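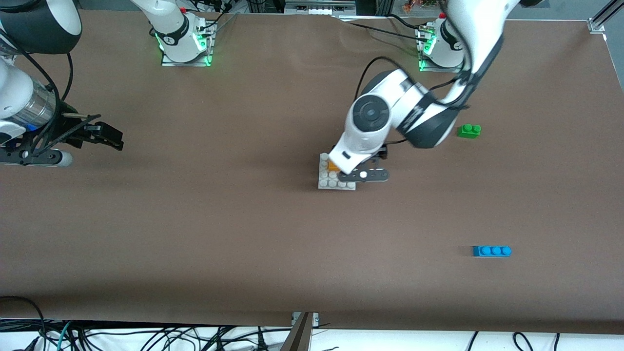
# The Memuvwood Rewatch Companion (Second Printing)

I started this book because I couldn't remember which gate the river queen came through in the finale, and I was too stubborn to look it up on a forum. So I went back to the pilot with a notebook, and a few weeks later I'd filled the notebook and bought another one. If you've ever paused an episode to ask the person next to you "wait, isn't he supposed to be dead?", this is for you.

The Companion covers all 73 episodes of *Memuvwood*, in broadcast order, with a separate entry for each. It's a paperback, 394 pages, and it lies pretty flat once you've cracked the spine a bit (go ahead, crack it, that's what it's for). I wanted something you could keep on the couch with a drink balanced on top.

## What's in each entry

Every episode gets a short recap, a running tally of who's where on the map, and a box I call "Hang On," where I put the stuff that doesn't add up. Some of those boxes are tiny. The one for the siege of Ternitz goes on for two pages, and I cut it down! The army leaves at dawn, crosses a mountain range, and shows up for supper. I've read every fan theory on this and I still don't buy the tunnel.

There's also a line at the bottom of each entry marking the first time a song, a crest or a line of prophecy turns up. I'm very fond of these. The lullaby from season four is hummed by a stable hand way back in the second episode, and I'd watched that one so many times before I caught it.

## Spoilers

The left-hand page of every entry is safe for first-time viewers. The right-hand page is not. If you're watching with someone new, cover the right side with an envelope or something. The first printing had a gray bar along the edge of the spoiler pages and people kept missing it, so in this one the whole page is tinted.

The appendices are all spoilers. Don't flip to the back!

## The back of the book

- Family trees for the six big houses, including the one the show quietly redrew between seasons
- A timeline of the Lomadum wars, with the dates the characters give and the dates that would make sense
- A glossary of the old speech, as far as I could piece it together by ear
- My ranking of every season finale (I've had mail about this)
- An index, which was a nightmare to make and which I'm begging you to use

The Lomadum timeline is new. In the first printing I had it scattered through the season three entries and you had to keep a finger in four places at once.

## What changed from the first printing

I fixed the typos you all sent in. I also rewrote the entry for the lighthouse episode, which I'd been pretty mean about. I rewatched it in April and I was wrong, it's a lovely hour of television, and the long scene with the oil lamps sets up the whole last season.

If you already have the first printing, you don't need this one unless you want the timeline. I've put the corrections up as a free download for you.

## Ordering

The first run was 300 copies and it sold out faster than I'd planned for. This time Abernathy Print is doing 1,000, on slightly heavier paper, and they start shipping on 2021-10-15. Orders go out in the sequence they came in, packed in a stiff mailer.

You can ask for a signed copy in the notes box at checkout. Same price. I'll write a short message too, but please keep it spoiler-free if it's a gift!

Returns are fine if the book turns up bent or with pages missing. Send me a photo and I'll mail a replacement, and you can keep the damaged one or pass it along.

## A couple of things I get asked

**Does it cover the novels?** Only when the show changes something big. I've read them, I like them, but they're a different animal and the last one isn't out yet.

**Is it official?** Nope. It's one fan's book, with no stills from the show and no cast interviews. The maps are my own drawings.

**Will there be an e-book?** I'm working on it. The family trees look terrible on a small screen and I haven't figured out how to break them up.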